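### 3.2 Rest breaks and desk work in the home sample

Participants kept a paper diary for 4 weeks. Two entries a day, one before lunch and one at the end of work. We asked for break length, what they did in the break, and how stiff their neck and shoulders felt after. Nothing fancy. The diary form is the one from the Drarneo pilot with the sleep items dropped, because people skipped them anyway.

Of the 28 people who signed up, 23 gave us diaries we could use. The other five stopped in the first week or left the break column blank. We did not go back and ask them to fill in from memory (Sultana argues against this and we agree).

Short breaks first. People who got up often, even for just a minute or 2, wrote lower stiffness scores at the end of the day than people who saved it all for one long lunch. The gap shows up in the first week and stays. Not huge, but it is there in both the Justitz group and the Gebru group, and those two offices have very diffrent rules on breaks. Justitz staff log theirs. Gebru staff just get up.

What people did in the break mattered less than we expected. Making tea, feeding a cat, standing at the sink — all scored much the same. Phone use while seated was the one exception and we don't count that as a break in Table 3. A seated phone break looks a lot like work from the neck's point of view. Head down, shoulders forward, arms in.

Reach is a seperate matter. Several diaries mention a sore upper arm and not a sore neck, mostly from people working at a shared or crowded table. The form had no item for it, so these come from the free notes and should be read with care. One participant wrote "arm tired, not back" nearly every afternoon. Rajitha Sultana coded all the free notes alone, so no agreement score for this part. Arm posture with a held device (Figure 4) was not scored.
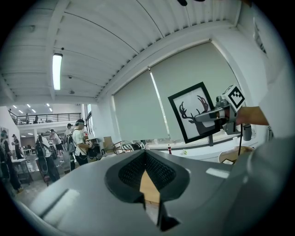
**Figure 4.** Forearm extended during handling work, second device held in the hand.

The afternoon dip is harder to explain. Stiffness goes up after lunch even for people with frequent breaks, then levels off near the end of the day. Could be the meal, could be longer calls. The Danari diaries ask for call times and ours don't, so can't say. We come back to this in Section 5.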